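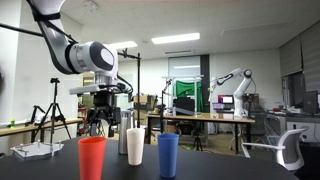
Nundance is a small web app for keeping a shared scrapbook with people you like. You start a page, invite whoever was there, and everyone drops in their own photos, voice notes and bits of text. Pages can be as grand as a wedding or as tiny as a Tuesday-night supper (those are my favorites!). Every page gets a cover, and the color picker pulls three lovely accent shades out of it for the page headings. Try it with your own pictures – it's the part I still play with most.

What's in this repo

app/ holds the web client
server/ holds the API and the upload queue
seed/ holds the demo pages and the sample memories dataset
docs/ holds the setup notes, plus Marlies Gisler's excellent guide to writing import plugins

Getting started

Clone the repo, copy env.sample to .env, and run make start. The first build takes a while because it compiles the thumbnailer, so go get a coffee. Once it's up you can sign in as demo with the password demo and poke at anything you want. Running make reset puts the seed pages back the way they were.

If you're moving over from Flirkico, export your albums as a zip and drop the whole thing on the Import screen. Captions and dates come across. Comments don't yet, but Jinlong Li has a branch that gets most of the way there and it's looking great.

The sample dataset

seed/memories.jsonl contains 775 short text entries written by our testers, one per line. Fields:

id: a string, stable between releases
title: may be empty
body: plain text, 2000 characters at most
mood: free text, whatever the writer typed
tags: a list, lowercase
shared_with: how many people were on the page, never their names

The entries were written for testing and everyone who contributed agreed to have them published. Please don't use them to guess who wrote what. Spelling is left alone on purpose, and the mood field is wonderfully messy – "sleepy but proud" turns up more than once. Nearly everything is in English, with a handful of entries in Spanish from Jhair Huaranga, who also fixed our accent handling while he was at it.

Known issues

Voice notes recorded in the mobile browser sometimes lose their last second.
Tag people by typing @ and waiting a beat. Fast typists will beat the menu.
Version 2 page links don't open in version 1 clients, so update everyone on a page together.

Contributing

Yes please! Small fixes can go straight to a pull request. For anything bigger, open an issue first and mention Akash Sengar, who looks after the roadmap. Translations are especially welcome.

License

Code is MIT. The sample dataset is CC BY 4.0.

Last updated Feb 20, 2026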